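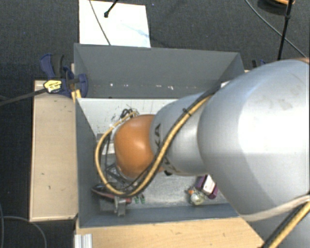

Light marks inside gray Skirnen bin, low on the wall

Mayrhofer Home Storage, customer help
Status: Closed
Product: Skirnen deep bin, gray
Opened: 14 January 2024

Message from customer

Hello, and I hope the new year has been kind to you all so far. I ordered two of your deep gray Skirnen bins for our back room in Vornamberg and I want to say first that I like them very much. They are deep enough for the winter blankets, the straight rim is easy to grab, and the gray goes with everything we own, which is a funny thing to be pleased about in a bin but I am.

My trouble is with the marks. If you look at the far wall, right down low, there is a row of small light spots. There's a white speck toward the left, a little pale one near the middle, and then a bigger one with no particular shape farther over to the right. They stand out on the dark gray more than I would have guessed. My other bin doesn't have them.

I did wipe the wall with a damp dishcloth and then with a drop of dish soap, and I can't say I saw any difference, though the light in that room is poor in the afternoon and I may have given up early. Before I go at it with anything stronger I wanted to ask. Is it something in the wall itself, or something sitting on it? I'd hate to scrub a dull patch into a perfectly good bin. I also don't want to put my grandmother's wool blanket in there if whatever it is will come off on it.

I'm not asking for my money back, at least not yet! I'd just like to know what I'm dealing with.

Reply from Mayrhofer

Thank you for such a kind note, and for the picture. We're glad the bins suit the room and sorry one of them is bothering you.

We can see the spots you mean near the bottom of that wall. We can't tell from a picture whether they're on the surface or in it, so we'd like to ask you for a little patience and a few small tests. Please go in this order and stop as soon as something works.

1. Run a clean fingertip across the larger spot on the right. Note whether it feels raised, sunken, or level with the wall.

2. Lay a cloth soaked in warm water against the row and leave it for 12 minutes. Wipe, then dry the wall completely. Some residues vanish when damp and come right back when dry, so please don't judge it until it's dry.

3. If you still see them, mix equal parts white vinegar and water and dab it on with a cotton swab. Wait 2 minutes and rinse well.

4. For anything that feels sticky or waxy, try a dab of Cliltmont gel cleaner on a soft cloth, and start in a corner where it won't show.

Please skip scouring powder, steel wool and those white foam erasers. They will take the spots off, but they can leave a shiny patch behind, and that's the very thing you were hoping to avoid.

You're welcome to keep using the bin in the meantime. We would line the bottom with an old pillowcase before the wool goes in.

Message from customer

Well, I've had quite an evening with it. The big spot on the right felt a tiny bit raised, like a dried drop of something. The white speck on the left I could hardly feel at all, but then my fingertips are not what they were.

The warm cloth got rid of the one in the middle. I set the kitchen timer for the full 12 minutes and had a cup of tea, which made it the nicest cleaning job I've done this winter. The other two were still there once the wall was dry, the left one fainter.

Vinegar next. The left one went with hardly any rubbing. The big one got smaller and its edges went soft, and then it wouldn't budge. I don't own any Cliltmont and the hardware store is closed until morning, so I'm leaving it there tonight. My hands smell like a pickle jar.

Reply from Mayrhofer

That's very good news. If it softened at the edges, it's most likely sitting on the wall. Minerals from water would be our first guess, and the larger one may simply be thicker. Before you spend money on the gel, you could repeat the vinegar step and leave it on for 10 minutes this time. A folded paper towel pressed over the spot will keep it from running down the wall.

Message from customer

It's gone, all but a shadow I can only find when I tilt the bin toward the window. Second round of vinegar, paper towel and all. I rinsed it twice and left it upside down in the tub overnight to drain.

The blankets are in. I did use the pillowcase, one with ducks on it. When they come out again in March I'll look at the wall and write if anything has come back. Please feel free to close this, and thank you for taking so much trouble over some spots.

Resolution note

Marks removed with warm water and diluted vinegar, two applications on the largest. No replacement sent. Customer may reopen in spring.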